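3.2 Survey sites and method

Households came from two towns, Salinas and Trotham. 126 forms handed out, 17 came back blank and were dropped. Each form asked where small things get put down at the end of the day: keys, mail, toys, loose change. Answers coded by D. Tlapale, then checked a second time against the paper forms. Kitchen table was kept apart from desk, altough some homes use one for both.

Figure 2. Tabletop with toy brick, light wood surface.

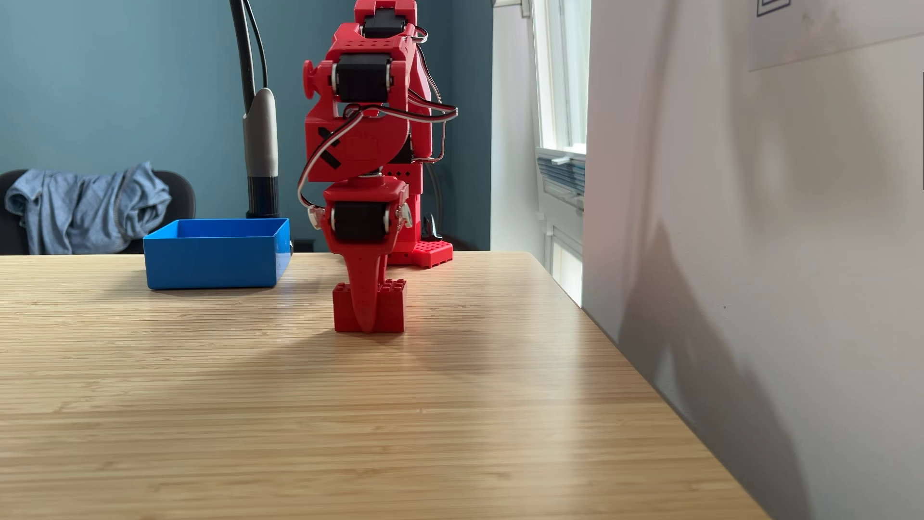 3.3 Coding of surfaces

5 surface types used: table, desk, shelf, floor, other. "Other" was mostly window sills and the tops of washers. Where a form named 2 surfaces we took the first one writen down. Trotham forms had a longer space for comments, so more detail there, see limits section. Toys were coded by where they sat at bedtime, even if the family said they got moved before breakfast.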